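July, past eleven at night

Read the Putuvside folding guide again over supper. 917 words on how to fold a shirt, and the woman who wrote it says it will change my mornings. My mornings are bad because I go to bed at this hour. I doubt a rectangle helps.

Still, I paid Atska 3000 for the dresser and the drawers won't close, so something has to give. I dragged the clothes out and started on the red thing.
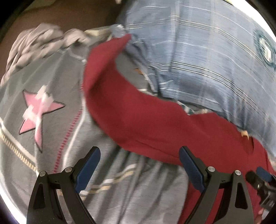
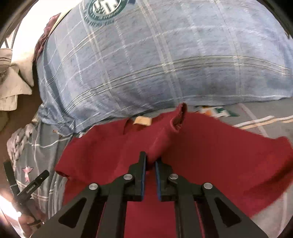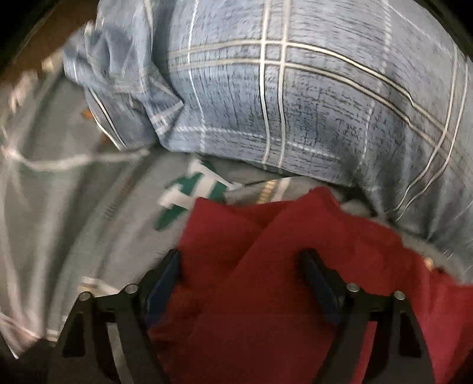

The guide claims every garment "wants" to be a rectangle. I have my doubts about that, and about the part where you smooth each piece with your palms and the creases leave for good. Mine come back by morning. And it never mentions what to do with color. I always thought sorting by color was for people with too much closet, but the red against the blue plaid was the one thing I could find without digging, so maybe there's something in it. Red in the top drawer, then. Gray wherever it fits, which is going to be a problem, as I seem to buy gray every time I go into Fludau.

Also skeptical of the Zacharopoulos cedar blocks. They were 100 for the bag and smell like a pencil. The moths here have never struck me as picky.

Tried the thirds method, then the halves method, then rolled one sleeve in and gave up on method. The drawer closes if I lean on it. Will try the guide again tomorrow, the part on sweaters, which she says takes two minutes. We'll see about two minutes.

Need: hangers, light bulb for the hall, call Atska about the bottom runner.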